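**Ticket 241: Hand-held gripper, finger pad covering**
**Site:** Vernport
**Reported by:** Hiu-tung Yang
**Assigned to:** Hervé Charpentier
**Status:** Open, awaiting parts

**Report**

The operator at bench 4 reports that small parts slip when the gripper is closed on them. The tool was last serviced in May. It has been withdrawn from use and tagged pending inspection.

**Inspection**

The fingers were opened and viewed over the bench top. The covering is peeling on both pads. On the left pad it has lifted in a strip along the inner face, and a thin, pale strand projects from the upper corner.

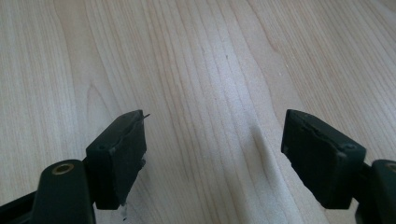

*Fig. 1. Finger pads as inspected, gripper open.*

A whitish residue is present beneath the left pad. It may be adhesive or a torn piece of the covering, and should be removed before any new material is applied. The brass inserts in the green finger arms are to be left in place.

**Action required**

1. Remove both pads. Keep the screws with the tool.
2. Strip the remaining covering and clean the blocks.
3. Fit new Akiter covering to both pads. Do not replace one side only.
4. Allow 16 hours before closing the gripper under load.
5. Repeat the grip check with 36 test cycles and record any slip.

**Parts**

Covering requested from Deschamps stores. Spare pads are held at Sasham, should either block prove damaged.

**Log**

09:40: Parts request sent. H. Charpentier
14:15: Request acknowledged; delivery date not yet given. H. Yang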